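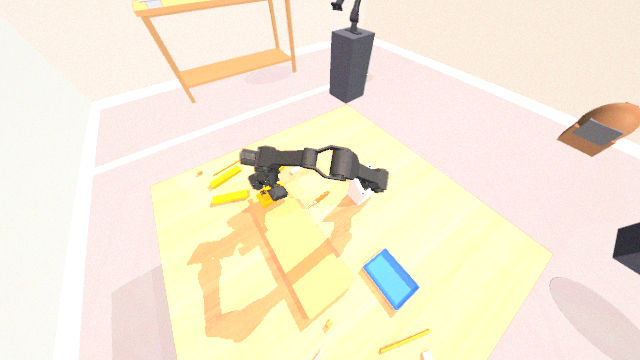

Simulation notebook, Brevwood bench
2026-10-24
Entry by Tamsin Holloway. Copy to Arturo Greco.

Subject: Rokard simulation kit, trial license, third working session.

Purpose. To determine whether the kit is suitable for rehearsing small-block pick tasks before bench time is booked at Morville. The Fiore package remains the alternative and will be reviewed separately in February.

Setup. Stock floor-mat scene with the blue tray and the default lighting. Object positions were left as supplied. Gripper closing force was reduced from the kit default after the previous session, when blocks were pushed out of the fingers on contact.

Observations. The grasp on the small yellow-orange block held with the block just clear of the mat. The two yellow bars to the left are close enough to the approach path that the planner should be given a wider margin. The long orange stick below the tray has not been attempted.

The arm's shadow on the mat is large and orange-tan. A.G. should decide whether they are acceptable for camera work or whether a neutral light is required.

Scene export took 359 seconds, almost 3 times the figure in the vendor's quotation. The vendor has been asked to comment in writing.

License. The trial covers 2 seats. A third seat would be needed if Morville staff are to run scenes themselves. Price not yet received.

Open items.
Repeat the grasp with the bars moved farther left.
Place a block in the tray and record the release settings.
Confirm whether saved scenes can be opened after the trial ends. T.H. to ask.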